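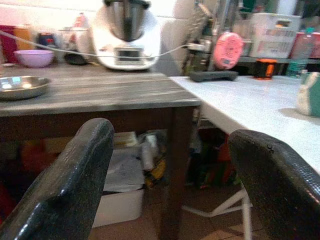

I think a kitchen robot should be judged in a kitchen where people cook. In August I wrote to Pondside and said this, because their brochure showed only a bare white room with one cup in it. They answered politely and offered me 60 days with the two-arm kit, with support included. So my opinion comes from use, and also from the invoice I did not have to pay.

The kit is rented for 660 a month, or 554 if you sign for one year. For this money you get the arms, the hands with jointed fingers, the cameras and a person to call. My person was Inese Dzene from the Girkodbridge office, and she was patient with me. The price list calls the service "kitchen assistance". I would call it dish handling, and I would not be ashamed of the name.

My kitchen is crowded. There is bread, there are carrots, there is a cable where a cable should not be. Every demonstration I watched before at Dalldale avoided such things, and I believe this is the main mistake of the whole business. A customer does not need to know how the hand holds a cup in an empty place. She needs to know how it holds a light bowl close to a plate, while somebody is reaching for something on the same counter. 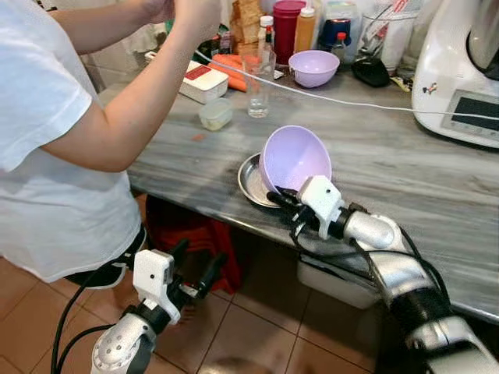

*The right hand with one of the lavender bowls, tilted over the steel plate.*

What I can say for Pondside is that they let me keep my mess. What I can say against them is the contract. It asks for "a prepared work surface", and these words are never explained. If I must prepare the surface each time, I am the assistant and the machine is the guest. The older Chatzigeorgiou kit had only one arm, but its contract was 2 pages long and I understood both of them.

I would rent it again for a small canteen – for a family, not yet. First I want the monthly price without the one-year promise, and I want that sentence about the surface taken out.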